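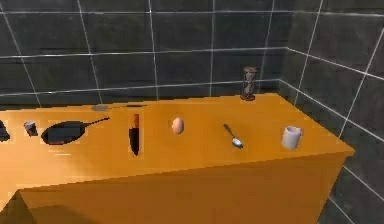 plelley_commuter wrote: I'd go with the bigger unit and skip the repair. You will spend the savings on parts by next summer.

Forums > Home & Garden > Heating and Cooling > Portable AC

Posted 22 August 2025 by tworoomflat

Thanks, but the bigger one won't fit the window. My Cinik portable is 4 years old and the compressor runs fine. The trouble is the exhaust hose. It gets hot enough to warm the room and the joint at the window plate leaks air. A shop quoted me $200 for a new hose, plate and labor. The Stilard model everybody likes costs more than I want to pay this late in the season.

Room is on the top floor, west side. In July I couldn't get it under 80 in the evening.

gasketman wrote: $200 is too much. Buy the hose by itself, keep it as short as you can, and put foam tape around the plate. Then wrap the hose with an insulated sleeve. It's an hour of work.

tworoomflat wrote: Does the sleeve do much? I read that it only looks like it helps.

gasketman wrote: It helps. My bedroom gets down to 70 now and it didn't before.

plelley_commuter wrote: I disagree. A single hose unit pulls room air out and hot air comes in under the door. Tape and a sleeve don't change that. Get a dual hose. 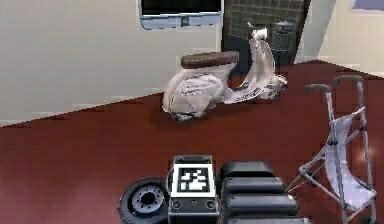

I ran a single hose for years in a place with bad doors and every night was the same. The unit never shut off and my electric bill went up. When I switched to a dual hose the hallway stopped feeling like an oven.

gasketman wrote: Bad doors are a door problem. Put a sweep on it.

tworoomflat wrote: I'll try the sleeve and the tape first and look at dual hose units in the spring when they go on sale.

Comments

cai_reader: Clean the filter before you spend anything. Mine was packed with lint.

northporch: Check that the hose has no dips in it. Mine sagged behind the dresser.

r_2050: Agree with the dual hose post. The sleeve was a waste of money for me.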